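July, 6 am, kitchen table, coffee already cold. Quick one because I have to leave in a bit.

So we did the move. Stelow to Rirncombe, 34 miles, one van, two trips. Everybody said get rid of stuff first and we did not get rid of stuff first. 200 bucks for the van plus gas, and then 563 for the deposit on the storage unit thing which I am still mad about. You pay it up front. You get it back "at the end of the term." What term!

The new place is good though. Smaller. The bedroom gets light in the morning and the street is quiet apart from the birds, which start before five. There's a bakery two doors down and I have been in there every single day so far - this will have to stop.

Still no curtains. Still no idea where the can opener is. I've been eating soup out of pull-tab cans like a raccoon.
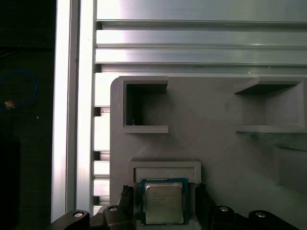
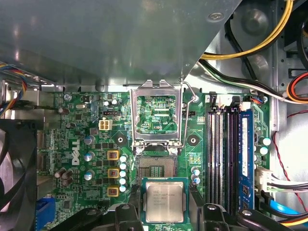
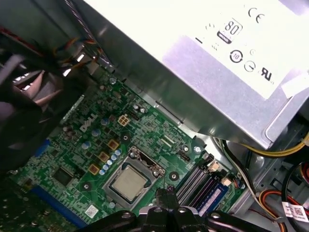
Metal rails in the first one, then two looks inside a desktop computer.

Anyway. Things I'd do diffrent: label the boxes on the side, not the top, you can't read the top once they're stacked. Pack one bag with sheets and towels and soap. Don't book the van for the afternoon. We unloaded the last of it in the dark and I put a lamp down on the lawn and forgot it till morning.

Oh and the address change. Did the bank, did the phone, forgot the dentist. There's probaly more. If you sent me something in the last few weeks and I didnt answer, it's sitting in the old mailbox, so send it again.

OK gotta run, bakery opens at seven.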